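Workshop notebook, dye and fiber bench
September 12, 2025

Walnut day! I have been waiting for this since the first hulls started dropping behind the Nasela shed, and the bath came out so much darker than last season's that I had to go and get Vilho to look at it.

Setup first, while I remember. Hulls picked green, left in the lidded tub for 2 weeks until they went black and soft, then simmered 60 minutes and left to stand overnight. Strained twice through the old curtain. No iron in the first pot, a pinch of iron in the second. Skeins were the Pluvach wool (the undyed gray-cream one, a bit hairy) and the last of the Sistulik singles, all scoured yesterday with plain soap and soaked until they sank by themselves.

Pot one, no iron: a warm toffee brown after 30 minutes, and then it just kept going. I pulled one skein at that point and left the rest in while the pot cooled. The long ones are a proper bitter-chocolate brown and the pulled one looks almost orange next to them. I love them together. Somebody please knit a yoke with these.

Pot two, iron: greener and flatter, like wet bark. The Sistulik took it much faster than the Pluvach, which surprised me, as the Sistulik was the slow one with the onion skins. Maybe it's the twist? It is spun a lot softer. Worth trying both yarns at a lower heat and checking them every few minutes instead of wandering off to label jars (me, again).

Vilho Kauppinen tried the leftover bath on a strip of linen, no mordant, and got a pale tea color that he says he likes better than any of mine. It has gone on the wall with the other strips. He also thinks we should be weighing the hulls wet and dry, and he's right, my notes from last December only say "half a bucket," and I have no idea which bucket.
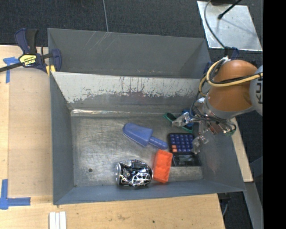
Gray metal bin with the blue scoop in it. Fine scratches on the floor, worn paint-like edges on the divider.

Rinsing took forever. The iron skeins were still giving off color in the fifth water, the others cleared by the third. I used the rain barrel for the first rinses and tap for the last, and I can't see any difference between the skeins, so I'm going to stop being precious about rainwater.

Light test: one strand from each skein wound on card, half covered with foil, taped in the south window beside the madder cards. The madder from spring has barely moved, by the way! The beet one is a sad beige, as everybody warned me.

To do:
- second simmer on the same hulls, see what is left in them
- try the Sison cotton, scoured properly this time, with a soy milk soak first
- write the wet weight on the tub lid in marker
- ask Vilho for the rest of that linen
- more gloves, the thin ones split and my left thumb is brown until further notice

Spent hulls are draining on the rack by the back door. Please don't put them on the tomato compost, they go in the far heap. The iron pot is marked with red tape on the handle and stays the iron pot.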